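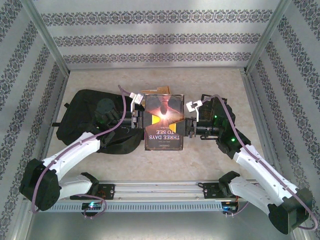 People don't pick books by the cover, they pick them by who had them last, one of the Edon borrowers told me in June, and I've had to rewrite this section twice thanks to that remark.

Figure 2. Three Days to See, hardcover, dark cover with the title in white capitals.

Print this article | E-mail to a colleague

4.2 What the cover does

I went into the Jenier loan study pretty sure that covers mattered a lot. I'm a cover person myself. Give me a dark jacket with something bright in the middle, like the one in Figure 2, and I'll have it off the shelf before I've read the title. So when we set up the two reading rooms, Clindia and Edon, I asked for one simple thing: for half the period the books would sit face out, and for the other half they'd sit spine out, same titles, same shelves.

We logged 1,469 loans across both rooms. In Clindia the face-out shelves did just what I'd hoped. Books with strong color on the front moved faster, and the plain ones (mostly older reprints in gray or tan) sat there until the shelves were turned around. Then the difference faded. If I'd stopped there I would have had a nice short paper.

Edon was another story. The face-out shelves barely changed anything, and I spent a good while blaming the lighting, which is awful in that room by late afternoon. But the borrower's comment kept bugging me, so I went back to the slips. Edon still uses paper slips inside the back cover, with every past borrower's initials on them. Clindia dropped those years ago. Once I looked at the order in which people took things out, a lot of Edon loans turned out to follow chains - a book went to one person, came back, and then went to someone from the same street or the same choir.

I don't want to oversell this. We did long interviews with only 60 borrowers, and people are bad at remembering why they took a book home. Quite a few told me "it looked good" and then, when I asked a bit more, said a sister-in-law had been going on about it at dinner. I coded those as both, and yes, I know that's a fudge. The Kanagaratnam survey form has no box for it either, and I used their form so the answers could be compared with older work.

What I'd say for now is that a cover does most of its work when there's nothing else to go on. In a room with slips, the last reader is right there in the back of the book. In a room without them, the front is what you've got. Titles seem to fall somewhere in between. Short, plain ones got mentioned in interviews more often than clever ones, though I only noticed this late and didn't code for it properly - I'd like to do that next time, and with better lighting in Edon.

Section 4.3 takes up renewals, where the two rooms look a lot more alike.

Share (3) | Comments (6) | Print | E-mail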